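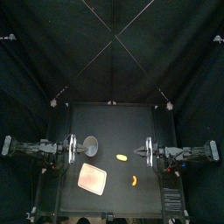 Larasati Rahman
Networks reporter

Davavine says its new switch software can keep time-critical traffic on schedule across six hops, even when the rest of the network is flooded. The company put out the claim on 20th September along with a nine-page summary. The full measurements are promised for November, and until then buyers are being asked to take a good deal on trust.

The software, called Mukport, reserves slots for urgent messages and makes everything else wait. That is an old idea. What Davavine says it has added is a way for neighboring switches to agree on those slots among themselves, without an engineer drawing up the whole schedule in advance and loading it by hand.

According to the summary, a test network of 40 nodes ran under heavy load and the worst delay recorded for an urgent message was 1835 microseconds from end to end. Average delay is not given. Neither is the length of the run, and a worst case taken from a short run doesn't say much. The summary also leaves out the frame sizes used for background traffic, a detail that can change the result a lot.

"I would want to see it with a link pulled out halfway through," said Ekow Aryee, who designs plant networks at the integrator Nekow. "Everybody's schedule looks good when the cables stay in."

Davavine's product lead, Cornel Neagu, said link failures were tested and that the switches settled on a new schedule in 3 seconds. He called that "well within what customers expect." Some customers, maybe. A packaging line might ride out a gap of that length -- a motion controller waiting for its next setpoint will have faulted long before. Asked whether urgent traffic is dropped or delayed during those seconds, Neagu said it depends on the configuration.

There is also the question of what else can be plugged in. Mukport runs only on Davavine's own switches for now, and a single ordinary switch in the path cancels the guarantee. Neagu said support for other hardware is "on the roadmap" but would not give a date.

Etornam Darko, a consultant who reviewed the summary for two prospective buyers, told both of them to hold off. She said the slot agreement method looks sound on paper, but she could not find any limit on how long the switches might go on negotiating when several new streams are requested at once.

Pricing has not been announced. Davavine said existing customers will be able to try the software on a 90-day license once the November report is out.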